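Ticket 524 - Shared calendar shows events one hour off for some members
Category: Calendar sync
Site: Parndale Community Choir
Priority: Normal
Status: Solved

Opened by member, Thursday, 9:40 am

Hi all! First off, I love the new calendar. We moved our whole rehearsal schedule into it in April and it has made life so much easier. One snag though. Our evening rehearsal is set for 7:00 pm on the website, and it shows as 7:00 pm on my laptop, but on my phone it says 8:00 pm. Several altos have the same thing and two of them walked in an hour late last week (very gracefully, I have to say). The basses all seem fine.

Things I've tried:
Removed the calendar from my phone and added it again
Restarted the phone
Checked that the phone clock is right. It is.
Made a test event called "Test test" at noon. It shows at 1:00 pm on the phone.

Happy to try anything you like!

Support reply, 10:15 am

Thank you for such a clear write-up, and the test event was a great idea! An exact one-hour shift nearly always means a time zone setting somewhere between the website and the phone. Could you check these for me?

On the website, go to Settings, then Region, and read me what it says under Site time zone.
In the phone's calendar app, look for a setting called Time zone override or Use home time zone. Is it on?
Open "Test test" on the phone and tap Details. There should be a small line with the zone name.

Also, do the basses use the same link you do? There are two feed links on the Share page, the old one and the new one, and it would help to know who has which.

Member reply, 11:05 am

Ooh, good question about the links. I asked in our group chat. The basses all subscribed from the new link because they joined late. The altos and I used the one in the welcome email, so I guess that's the old one?

Site time zone is Sarmiento, which matches where we are. Override is off on my phone. The details line on the test event says "Skisville (fixed)". We have never been anywhere near Skisville! 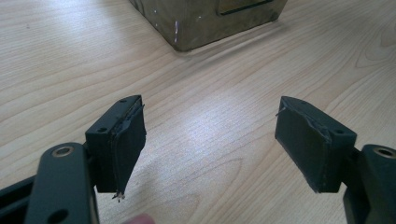

I turned the override on and picked Sarmiento by hand, just to see. No change, still 1:00 pm for the noon event. Turned it back off again.

Support reply, 11:50 am

"Skisville (fixed)" is exactly the clue I was hoping for! The old feed link was made when your site was first set up, and it took the default zone from the Tukow template your choir started with. Changing the region later updated the website and the new link, but the old link kept its own copy of the zone. I could reproduce it here on a blank site in a few minutes, which made my morning.

To fix it on each phone:

1. Delete the current choir subscription. Deleting matters, as a second copy would leave you with every rehearsal twice.
2. Open the Share page and copy the link under Current feed.
3. Add it as a new subscribed calendar.
4. Pull down to refresh and look at "Test test". It should say 12:00 pm.

If you would like to spare everyone the trouble, I can redirect the old link from our side. The catch is that phones may hold on to the old times until their next refresh, and that can take a day on some apps.

Member reply, 1:20 pm

It worked!! Noon is noon. I did mine and one other alto's phone over lunch and both are perfect, and all the spring concerts moved to the right place too. Please do the redirect as well - a few of our members would much prefer not to touch their settings.

One small extra: reminders I had set on single events disappeared when I deleted the subscription. No big deal, I've put them back.

Support reply, 2:05 pm

Wonderful news! The redirect is in place now. Reminders are stored with the subscription on the phone, so they do go when it's deleted. I'm adding a line about that to the help page, along with a note on the old feed links. I've also passed the template problem to the developers under this ticket number.

Enjoy the rehearsal!

Status changed to Solved, 2:06 pm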